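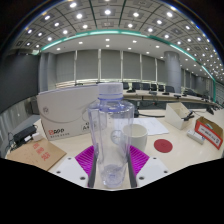 Self-watering seedling pots from old water bottles

Quick one, I'm typing this between batches. Every April I start way too many tomatoes and then go away for a long weekend and come home to crispy stems. These fixed that. Cheap, ugly, they work.

What you need

Empty clear bottles, half liter size, caps on
A sharp utility knife or good scissors
Cotton string, the thick kitchen kind. Not nylon, it won't wick
A nail and something to heat it with, or a small drill bit
Seed starting mix
Seeds
Masking tape and a marker

I use Numura mix because the garden center near me stocks it. Any fine mix is OK. Garden dirt is not OK, it packs down like brick and the wick quits.

Step 1. Rinse and peel

Take the label off. Warm water and a drop of dish soap gets most of the glue, cooking oil gets the rest. Rinse twice if there was juice or soda in it. Sugar = gnats. Learned that the slow way.

Step 2. Mark the cut

Wrap a strip of masking tape around the bottle a bit above halfway. You want the top part long enough to hold soil and the bottom part deep enough to hold water. On mine the top piece is 100 mm from cap to cut edge. Go shorter for lettuce, doesn't matter much.

Bottles with a lot of ridges are annoying to tape straight. Look for a flat spot and follow it.

Step 3. Cut

Poke the knife in at the tape line, make a slot, then switch to scissors and go around. Slow. Keep your other hand behind the blade, always. Thin bottles flex and the knife jumps. Kids can do the rest of this but not this step.

Trim off the jagged bits. If the edge is still nasty put a ring of tape over it.
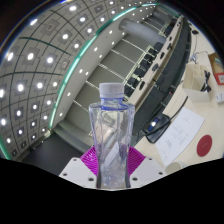

Step 4. Hole in the cap

Take the cap off first. Hold the nail in pliers, heat it over a candle, push it through the middle of the cap from the inside. Do it by an open window, it stinks. Drill bit is cleaner if you have one, set the cap on scrap wood and go easy.

Hole should be just big enough for the string doubled over. Too big and soil washes down into teh water.

Step 5. Wick

Cut a piece of string, 900 mm is plenty for three bottles so divide it up. Fold one piece in half, push the two loose ends down through the cap, tie a knot on the inside so it can't slide out. Loop stays up in the soil, tails hang in the water.

WET THE STRING before you do anything else. Dry cotton takes forever to get going and people think the thing is broken. Soak it, squeeze it, then screw the cap back on.

Step 6. Put it together

Flip the top piece upside down and set it in the bottom piece. Cap pointing down. Tails should touch the bottom. If it wobbles, cut a small slit in the rim of the lower half and it'll squeeze in better.

Dampen the mix in a bowl first. Fill around the loop, keep the loop pulled up while you fill so it ends up in the middle and not flat against the cap. Tap, don't press. 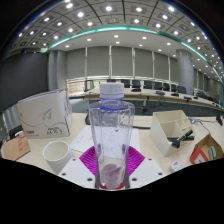 Photo: Skosska Garden Notes

Step 7. Plant and fill

Two seeds per pot, snip the weaker one later. Water from the top one time only, gently, to settle everything. Then lift the top piece out and pour water in the bottom until it covers the cap when you set it back. After that only fill from below.

Sunny window or under a light. Mine sit at 70 F and tomatoes are up in a week or so. Peppers take their time.

Feeding

Nothing until there are true leaves. Then I put a weak dose of Fumix in the bottom water, 1/4 of what the package says. Full strength turned my basil yellow.

Problems

Green slime in the water. Light gets in, algea grows. Wrap the lower half in foil or a sock. Rinse it when you refill.

Soil soaking wet. Wick is too thick, use a single strand.

Soil dry, water still there. Wick dried out or the loop is stuck at the bottom. Water once from the top, wait overnight. Still dry, redo the wick.

Leggy seedlings. More light. Nothing to do with the pot.

Moving them out

When roots show around the cap, it's time. Squeeze the sides, tip it, slide the whole plug out. Snip the string and leave the loop in the roots, cotton rots. Harden off outside, 30 minutes the first day, longer every day after.

Wash the bottles and stack them for next year. The caps are reusable, the string isn't.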